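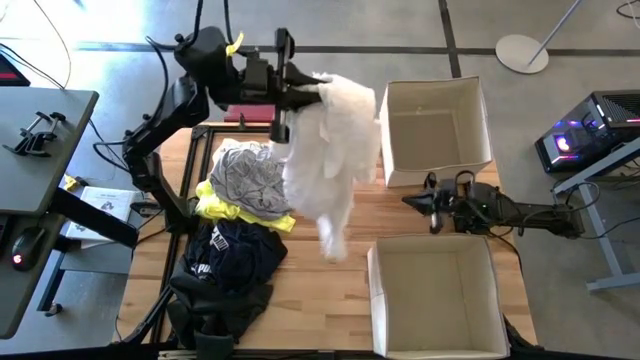

Two-arm station with parallel-jaw gripper, mixed garments and fabric-covered bins

About Narkerik

Narkerik is an independent test house for robot grippers, arms, cameras and controllers. The company was established in Gorkdale and began accepting outside work in April, after a period of trials for its own account. Its clients are equipment makers and the plants that buy from them.

Most of our work concerns cloth. Garments fold, twist and slip in ways that boxed goods do not, and a gripper that performs well on rigid parts may do poorly on a thin shirt. Each comparison is run on the same table, with the same clothing and the same storage bins, so that only the item under review changes. A standard gripper comparison consists of 500 picks per unit. Controller comparisons run to 700 — the additional picks cover restarts and changes of speed. 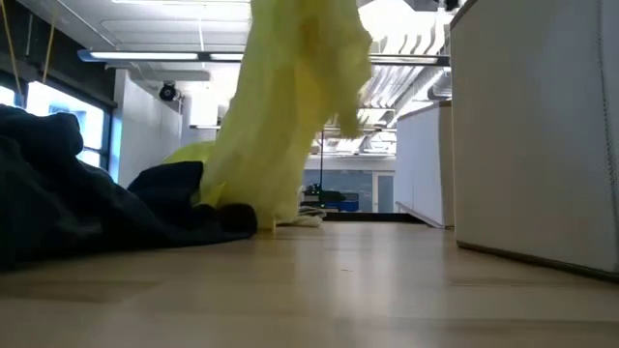 Yellow-green cloth, with navy and white pieces alongside

Heavy and light fabrics are tested together, as they would be found in a sorting line or a laundry. Camera placement is assessed separately from gripping. Reports state where each camera was mounted, and failed picks are listed in full.

The company operates two sites. Gorkdale houses the test stations and receives all client equipment. The Gurneck office handles contracts, reports and billing. Training for plant technicians is provided jointly with the Ait Ali workshop, in groups of no more than nine.

Narkerik does not sell grippers or arms and accepts no commission from those who do. Requests for a comparison should be sent to the Gurneck office, with a drawing of the mounting flange and the voltage required.

Page last revised October 8, 2022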